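Boletín > Casa y reformas > Carta de abril

Inicio Archivo Suscríbete Contacto

Cuatro semanas sin baño

¡Hola otra vez! Os debía carta desde hace días, pero he estado de obra y no daba para más. Cambiar el suelo del baño pequeño iba a ser cosa de un fin de semana (eso dije yo, muy convencida) y ya vamos por la cuarta semana. En la tienda Andar me presupuestaron 158 euros de baldosa y al final fueron 132, porque quedaba un lote de la serie Nirklow en gris, rebajado. Lo que ahorré se lo llevó el fontanero, claro.

Mi consejo, si estáis en las mismas: medid la puerta antes de comprar nada. La mía abre hacia dentro y el mueble que yo quería tenía 46 centímetros de fondo... imposible. Me he quedado con uno de 40 y tan contenta.

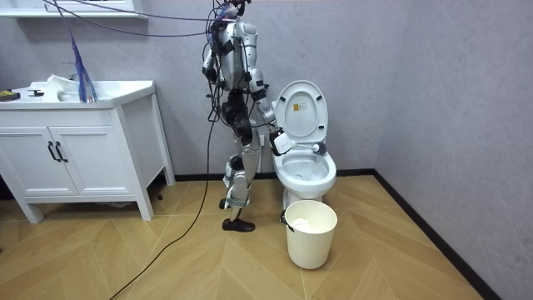 De la junta os hablo en la próxima, que todavía dudo entre el blanco y el gris claro. Si alguien ha probado la de Kovach, que me escriba, ¡por favor! Y en septiembre, si me quedan fuerzas, la cocina.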